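Ateo Support
Ticket 2000: Dunmore order form rejects postal codes with a space
Status: Resolved
Product: Ateo Checkout
Site: Flustau web shop, coffee equipment
Opened: 9th March

Reported problem
Customers with a two-part postal code can't finish an order. They fill in the address, press Continue, and the page goes back to the address step with "Please check your postal code." Nothing else is marked in red. Customers whose code is one block of digits get through. The shop had no complaints before the Molurbridge address plugin was updated.

Steps to reproduce
Add any item to the cart.
Go to the address step of the Dunmore order form.
Enter a postal code with a space in the middle.
Press Continue.

Expected: shipping options load.
Result: error 400 in the network tab, address step reloads.

Log

Entry 1
Reproduced on the live shop with a guest account and again with a registered one. Same result in two browsers. Typing the code without the space works, but the shipping label then prints it without the space as well, and the carrier rejects it. Not usable as a workaround.

Entry 2
Turned off the shop's custom theme in staging. No change. Turned the theme back on.

Entry 3
Rolled the address plugin back one version in staging. Orders go through. Went forward again and the error came back. The cause is in the plugin update. Asked the shop not to roll back on live, as the old version doesn't handle the new shipping zones.

Entry 4
Compared settings between the two versions. The update adds a field called Maximum code length and fills it with 9. That should be enough for every code we tested. The field is applied after encoding, though, so a space is sent as 3 characters and the longer codes go over the limit.

Entry 5
Set Maximum code length to blank in staging, cleared the form cache, and placed test orders with and without a space. All went through and the labels printed correctly.
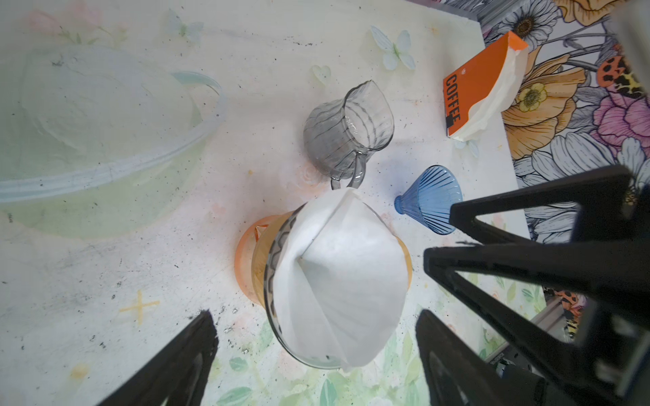
Orange pour-over dripper with paper filter, on a glass carafe.

Entry 6
Same change made on live. Shop placed one order of its own and confirmed the label.

Resolution
In the plugin settings, open Address Rules, clear Maximum code length, save, then clear the form cache. Saving without clearing the cache has no effect on open carts.

Follow-up
Reported to Molurbridge as a plugin bug. The setting may be filled in again by the next update, so check it after updating.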